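4.2 Container effects on free chlorine readings

Reading time: 6 min

The field campaign described in Section 3 relied on grab samples taken at household taps in the Gretholm supply zone and carried to the Urkemus laboratory for analysis. Free chlorine decays after a sample leaves the pipe, and the rate depends on temperature, light, organic content, and the walls of the container. The first three are treated in most sampling manuals. The fourth gets less attention, partly because manuals assume that amber glass is used throughout. In practice, small utilities often accept samples in whatever the householder has on hand, and single-use drinking water bottles are the most common choice. This section reports how far that practice shifts the reading.

Three container types were compared: amber glass with a ground stopper, high-density polyethylene sample bottles, and single-use clear plastic drinking bottles that had been emptied by the occupants and rinsed twice with tap water. All samples were drawn after the tap had run at full flow until the water temperature held steady. Each of the 53 taps in the study supplied one sample per container type, drawn in random order. Samples were kept in closed coolers during transport.

Chlorine was measured at the tap with a portable colorimeter and again at the laboratory with the same model of instrument. The Prarneo reagent was used for both readings. The two instruments were checked against each other each morning with a sealed standard, and no correction was needed at any point in the campaign. Readings below the working range of the method were left out of the decay calculation but kept in the count of samples received.

Loss was expressed as the difference between the tap reading and the laboratory reading, divided by the tap reading. A mixed model was fitted with container type, transport time, and water temperature as fixed effects and tap as a random effect. Transport time was entered as a continuous variable. Adding a term for the order of filling did not improve the fit, and the term was dropped.

Amber glass gave the smallest loss and the smallest spread. The polyethylene bottles were close to glass for short trips and fell behind it only when transport took longer than 70 minutes. The drinking bottles showed more loss than either at all transport times. The difference was larger in samples with a low starting concentration, as would be expected if a fixed amount of chlorine were used up by residue or by the wall itself.

Two features of the drinking bottles were examined as possible causes. The first is the wall. A thin ribbed wall has more surface for a given volume than a smooth one, and the ribs are hard to rinse. The second is the headspace. Householders rarely fill a bottle to the brim, and chlorine moves into the air above the water until the two are in balance. Headspace was recorded on arrival by weighing each bottle as received and again when full. The model was then refitted to the drinking bottle samples alone with headspace as an added term. Headspace accounted for part of the extra loss. The remainder did not vary with fill level and is assigned here to the wall and to residue from earlier contents, which the design cannot separate.

Caps were considered as a third possible cause. Screw caps on single-use bottles are made for one sealing and may not close fully once opened. Each bottle was inverted over blotting paper on arrival. Leaks were found in 13 of the bottles, all of them slight, and removing these samples from the data did not change the container effect.

For reporting purposes, any partly filled bottle was logged as such whatever its volume, and the fill level was entered on the receiving sheet before the cap was loosened. A bottle of the general type considered here, clear and ribbed with a screw cap, is shown in Figure 6.

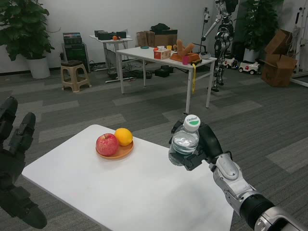
4.3 Correction and its limits

A correction factor for drinking bottle samples can be computed from the model, and one was tested. It brought the mean of the corrected readings into line with the mean for glass. It did not reduce the spread, and for single samples the corrected value was often no closer to the glass value than the raw one. The factor is therefore suited to zone averages and should not be applied when one tap is being checked against a minimum limit.

Rathnayake, the smaller of the two zones served by the same treatment works, was not included in the container trial. Its water has a higher organic content in late summer, and the decay in transport is likely to be faster in all containers. The factor given here should not be carried over to that zone without a separate trial.

Where a utility has to accept samples from householders, the results support two changes. Bottles should be filled to overflowing and capped under the stream. The time of filling should be written on the bottle at the tap, as times recalled later were missing or plainly wrong on many of the receiving sheets. Neither change removes the wall effect, and where a reading close to the limit is obtained from a drinking bottle, the tap should be sampled again in glass before any action is taken.

Contact the corresponding author | Copyright the authors | Back to top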